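3.2 Sorting and recording of returned units

Handheld meters were collected from households in two districts, Barta and Skisberg, over one heating season. Each household had used the same model of indoor humidity meter, supplied under the Prorno program, and mailed it back in a padded envelope in April. In all, 3,211 meters were sent out and 689 came back with a fault noted on the return slip. The slip asked for the room in which the meter had been kept, the month in which the fault was first seen, and whether the unit had been dropped.

Slips with no room given were set aside. This left 615 units, which form the sample used in the rest of this paper. Faults were grouped by what the household reported — blank display, frozen reading, or a reading that drifted — and the group was not changed later, even when the bench check pointed to another cause. Flexible parts were held upright for inspection along the edge.

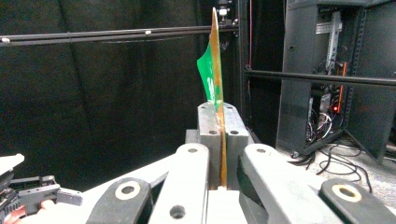
Figure 4. Thin flexible sheet with an amber-orange strip, held between two gray clamp blocks.

Kitchens and bathrooms made up most of the returns in both districts. Skisberg homes are older and many are heated by a single stove, so bedrooms there tend to be cold and damp through the winter. We had expected more bedroom faults in Skisberg for this reason, but the two districts differed little once the age of the building was taken into account. 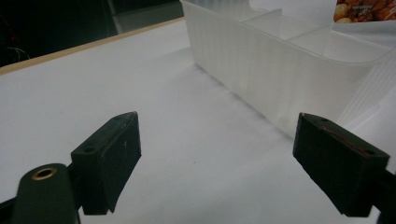 The month of first fault is less reliable. Several households wrote a season in place of a month, and 11 gave a date before the meter had been mailed to them. We kept these units in the room counts but left them out of the time analysis in Section 4. All slips were entered twice in the Gememo database, and entries that did not match were checked against the paper copy.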